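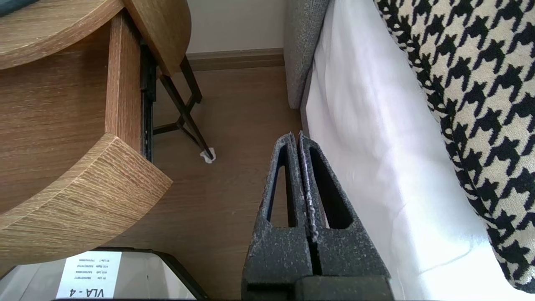 Rizwan Jadoon thinks we should stop fussing over opening the drawer and spend the rest of the holiday on shutting it, and after today I've more or less come round to him. He put it rather bluntly on the club page (fair enough, I'd asked for opinions): opening gets you half the marks at Heltura, shutting gets you the other half, and we have only ever practised one of them.

Notebook, 5 January 2018, bedroom task, carrying on from the last entry before Christmas.

So, shutting. The nightstand is a lovely bit of furniture and a pain to work with. Everything on it is curved: the top, the lower shelf, the front of the drawer. With a flat front you can push more or less anywhere near the middle and the thing slides home. With a round one the fingertips want to skate off sideways the moment you're off centre, and then you're pushing on one end and the drawer goes a bit skew on its slides and sticks. I did it by hand a few times to get a feel for it, and even I jammed it once!

What we did: fingers closed for the whole run, approach from the open side, touch, push, back off. I kept them shut on purpose. Over Christmas I had a grand idea about pinching the drawer panel and walking it in, and it does work, but letting go at the end is a nuisance and we kept dragging the drawer back out with us. Closed fingers make a decent blunt prod and there's nothing to let go of.

Start position 300 mm out from the front, same as for the opening runs, so we can compare the two. 18 runs altogether.

First six: old approach angle, straight from the opening program with the direction swapped. Poor. Two shut properly, the others skated or stuck partway.

Next six: same angle, slower. Better to watch, no better on the sheet. Two again. I was sure speed was the problem, so that's me told.

Last six: turned the wrist so both tips land on the curve together, normal speed. Five out of six – and the miss was my fault, I'd typed the start pose in wrong and we touched far too low. I've left it on the sheet as a miss anyway.

I'm really pleased with that last batch. It's the same fix Gondal used on their cupboard door last year, if I remember their talk right, and I remember thinking at the time that it was too simple to be worth writing down. Well, it's written down now.

Things to watch for whoever does the next session:

The black leg frame under the nightstand is closer than you think when the arm drops for a low approach. Keep the low waypoint where it is. I moved it once to save time and moved it straight back.

Bedding. The sheet and the houndstooth throw hang down the side of the bed, and I'd like them left like that, not tucked in. The Heltura rules say the room is to be "in ordinary domestic order", and a bed with nothing hanging off it isn't what they'll give us. It also bothers the Radasance software a fair bit. That big black and white pattern gets it terribly excited and it keeps offering me edges that have nothing to do with any drawer. I've masked the right-hand part of the view for now, which is cheating a little, and it'll have to come off before March.

Please put things back in the tub marked VLA - 4 when you finish. I spent far too long this morning hunting for the short cable.

Still not sorted: how the arm knows it has finished. At the moment it pushes a set distance and hopes. If the drawer starts further in than expected we lean on the nightstand, and I don't like the noise it makes. Andia do it by watching the motor current and stopping when it climbs, and their write-up makes it sound like an afternoon's work (I'll believe that when I see it). I had a quick look at our current readings from the last six runs and there is a bump at the end of each, but there's a bump when we first touch the drawer as well, and on 3 of them the first one is the taller. Perhaps just ignore everything for the first bit of travel? Rizwan, if you're reading this, have a go at that, you're better with the logs than me.

Battery was down to 16 per cent by the time I packed up, so it's on charge on the side bench. Run sheet is in the folder under shutting. Next time: drawer half open to begin with, same wrist angle, another six, and I'll check the start pose before I press go.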